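Cleaning the joints between smooth panels

Flat panels are easy to wipe. Dirt collects in the joints, and most of the work is there.

Vacuum first, with the crevice tool held in line with the joint. Water turns dry dust to paste and packs it deeper.

Mix 2 teaspoons of dish soap into a quart of warm water. Wet a soft brush, shake it out, and work along the joint in short strokes. Do not flood it. Leave for 10 minutes, brush again, and lift the residue with a folded cloth. Change the cloth face often.

Grease near a stove needs a second pass. Use the same mix, with a 20-minute wait. Test any stronger cleaner on a hidden spot and check the color once the spot has dried.

Avoid steel wool, scouring powder and metal picks. A wooden toothpick will clear a narrow joint. For a wide one, wrap the cloth over a plastic scraper.

Wipe down with plain water and dry at once. Soap film left on a pale finish attracts dust and shows as streaks in side light.

Old sealant that has pulled away should be cut out and replaced. Cleaning will not restore it. 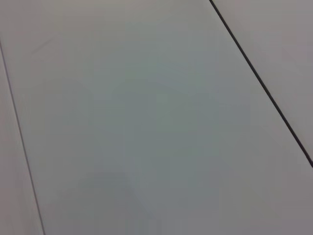

Efa Prydderch

Pale gray panels show a dark joint clearly at any width. Compare both edges of the joint before deciding it is dirty; an even dark line can be shadow or the sealant's own color.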